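Ticket 3016: Save button vanishes on rotate
Product: Estis mobile app
Opened by: Vaida Lapiņa
Assigned to: Esko Valtonen

Vaida: Fill in the profile form, turn the phone sideways, and Save leaves the screen. Turn it back and Save returns, but the form is blank. I have now typed my address five times and know it very well.

Esko: Can't reproduce on the emulator, which has never been sideways in its life. Trying a real phone.

Esko: Reproduced. The button has a fixed top margin of 100, so in landscape it sits below the visible area. The blank form is a second bug. We rebuild the screen on rotate and never restore the fields.

Joni Kallio: Margin was me. It was meant to be temporary, in December.

Esko: Fix is in the test build. Button is pinned to the bottom, fields are saved before the rebuild.

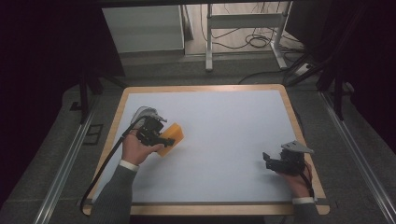
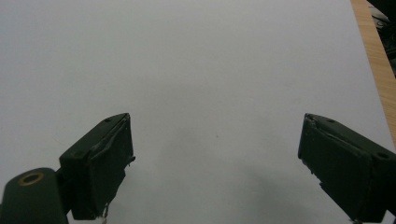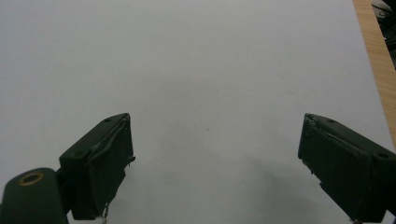

Vaida: Save stays put now, and my address survived. The phone number field still comes back empty if the keyboard is open when I rotate.

Esko: Confirmed. Leaving this open.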